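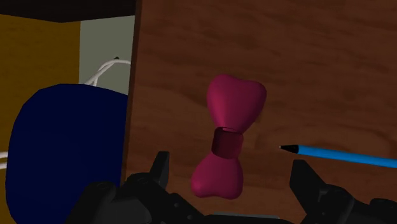 13 min read

4.2 What the couriers did with the waiting

I'll admit I went into this part of the study with the wrong question. I'd been so taken up with pay per drop that I'd barely thought about the minutes in between, and it was the couriers who kept dragging me back to them (rightly!). Dilance, the delivery app I looked at in Civthorpe, pays for the trip from the restaurant door to the customer's door. Time spent leaning on a counter while someone looks for the lid to the laksa isn't in there anywhere.

So I rewrote the interview guide and went out again. I ended up with 70 usable trip diaries, kept on paper by choice, as most couriers didn't fancy logging their grievances on the same phone that hands out the jobs. Fair enough, I'd have done the same. The diaries are messy. One fellow recorded everything in cups of coffee, and I've left him out of the timings but kept him in the quotes.

The longest wait anyone wrote down was 45 minutes, at a chicken shop, on a night when the app was still telling the customer the order was "nearly there". The courier stayed put. When I asked why, she said cancelling would've knocked her acceptance score below 80, and under that you drop down the queue for the dinner rush. I heard versions of this over and over, and I've come to think of the score as a kind of unpaid roster: you're free to leave whenever you like, and you'll feel it tomorrow arvo.
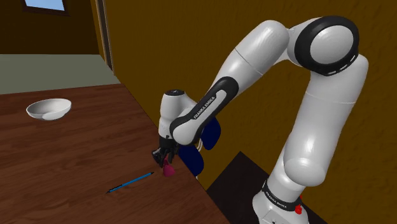
Pickup status is where the whole argument between couriers and the company tends to land. Dilance counts an order as collected when the courier swipes, Irnusen (the smaller rival across the river) counts it when the shop does, and neither swipe has much to do with the food changing hands. I found it helped to get people talking about one small moment. Look at the gripper in Figure 2, with the little pink object directly beneath and between its fingers: would you call that collected? My couriers would say no, not until it's in the bag. A dispatcher I spoke to said yes, near enough, start the clock. That gap in definitions can swallow a good chunk of a shift, and it nearly always falls on the person with the bike.

Figure 2. Gripper and object at the edge of a table.

Borghild Lunde's work on the Grønli taxi ranks was a big help to me at this point. She treats queueing as labour, full stop, and codes it the same way she codes driving. I've borrowed her scheme with one change, which is that I split waiting by choice from waiting under threat of a lower score. The split is rougher than I'd like, and a few diary entries could have gone either way, so I've marked those in the appendix.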